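Mallen two-arm kit: notes after three weeks

4/8/19

The kit arrived in two crates, one arm in each, with the controller packed underneath the second. I had asked Gorelell for the bench version, without the floor stand, and that is what came.

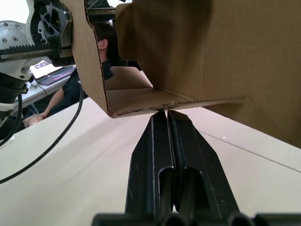

Setting up took most of a morning. The arms bolt to any flat top that will take the clamps, and the printed guide is clear up to the point where the two controllers have to share a clock. There it sends you to a page that no longer exists. Elīna Rimkutė at Gorelell replied within the hour with the right settings, and they are worth writing down: sync source on the left arm, timeout at 300 ms, retries at 3. With the default timeout the right arm drops out whenever the network is busy.

The fingers are the part I had doubts about. They are tapered, matte black plastic with raised ridges along the outer faces and a long slot low down in each. Narrow tips are useful for getting at an edge, less so for holding a broad panel. Cardboard is a fair test of this. Corrugated board has very little strength at a cut edge, and if the force is set too high the layers crush and the next grip in the same place slips. I ended up at 55 per cent force for closing and lower still for holding. The software accepts whole numbers only, and changes don't take effect until the program is reloaded.

Box handling is sold as a ready-made routine under the name Hevton. It assumes a square box with clean flaps. Give it one with a bent side and it plans the approach to where the edge ought to be. I turned off the automatic approach and taught the points by hand, which is slow but repeatable. Out of 100 cycles with taught points I had to step in on nine, mostly for flaps that sprang back after release.

The wrist camera is good enough for lining up an edge. Its view includes the fingers, so you can judge the gap directly, but anything very close to the lens is soft. Exposure is automatic and cannot be locked, and a bright wall will pull it about.

Cables need some thought. Leave enough slack for full wrist rotation and you get a loop lying on the table. The clips supplied are too small for two cables together. I bought larger ones.

The Baranauskienė adapter plate, listed as an extra, fits without drilling. The screws with it were too long by a couple of threads, so check before tightening.

Support is included for the first year. The renewal price is not on the website and I am still waiting for a figure. Next job is the firmware update, which according to the release notes wipes all taught points, so I am copying those out first.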